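Notebook -- Skikura kitchen sim, rules for rollouts and logging
April 14, 2022 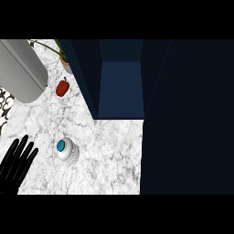
Picking up from the call with Gonwood. They want our sim numbers next to theirs in the July report and right now the two sets can't be compared. Different reset rules, different idea of what a success is, different episode length. Jozef's word was "apples and furniture". So most of today went into writing down what we do and deciding what we should do. Draft below, Nele to tear apart.

Scene: countertop with the lidded jar as target, pepper and plant left in as clutter. Black hand, overhead view. Keep this one as the reference scene until the report is out. If you want to try another layout, copy the config and give it a new name. Do NOT edit the reference one in place. Last time that happened we lost two days working out why the pass rate moved.

Seeds
Fixed list, in the repo, read only. 40 seeds for anything that gets reported. 5 for a smoke test, and a smoke test number never goes in a table or a slide. Gijs was running until he got a seed he liked, for video. Fine for video, but label it as picked.
2776 is our debug seed. Keep it out of the reported list. Checked, it was in there. Took it out, put the next one in. Old results need a footnote.

Success
We had three definitions going around. Mine: jar off the counter and held to the end of the episode. Jozef: any lift. Gonwood: lifted and put back upright. Going with hold for 5 seconds, no hand contact with the counter at the end. Log any-lift as a seperate column so Gonwood can use it. The put back version is another task, give it another name.
Score comes from the sim state, by script. No scoring by eye off the overhead view, fingers cover too much of the object once they close. If script and a person disagree, write it down and keep the script number, then fix the script for the NEXT round.

Contacts and forces
- Finger force cap stays on in every reported run. Cap in the config header, same value train and eval.
- Hits on the appliance or the cabinet edge count as a collision even if the task finishes. Report success and success-without-collision side by side.
- Interpenetration: if the checker fires, the episode is a fail. Don't drop it from the count! I found 5 dropped ones in the March folder (mine).
- Friction values: measured or guessed, say which. Jar lid is guessed. Body also guessed, the grooves are just geometry, haven't looked at whether they do anything in contact.

Logging
Every run folder gets: config, seed list, commit hash, sim version, who ran it. Missing any of those = not reportable. Maribel has a script that refuses to make the summary if one is absent, use it and don't work around it with an empty file (I saw that, Gijs).
Stills: save first and last from every episode, failures too. Anything rendered says "simulated" in the caption when it leaves the group. Hoekstra people took one of ours for a real kitchen in the last review and it was an awkward ten minutes.

Moving to hardware
Nothing goes from sim to the arms at Zurville on a sim pass rate alone. Dry run first with nothing on the counter, reduced speed, one person on the stop button who isn't also typing. Ans wants that last part in writing with a sign-off line and I agree. Her question which I couldn't answer: does reduced speed in the dry run invalidate the comparison? Think no, if we report the timed runs only. Ask Jozef.

Open
-- Pepper: fixed pose or randomized? Currently fixed. Nele says randomize or admit it's scenery. Leaning toward randomize after July.
-- Second arm is loaded but parked. Does a parked arm count for self-collision checks? Checker says yes, docs say nothing.
-- Who owns the seed list. Me for now.
-- Rerun of March set under the new rules. Overnight, if the queue is free. Expect the number to go down.

Later, 17:20. Nele's comments in. She wants the hold time measured from when the jar clears the counter, and I had it from first finger contact. Hers is better. Changed in the draft, script not changed yet. Queue is full anyway so rerun waits.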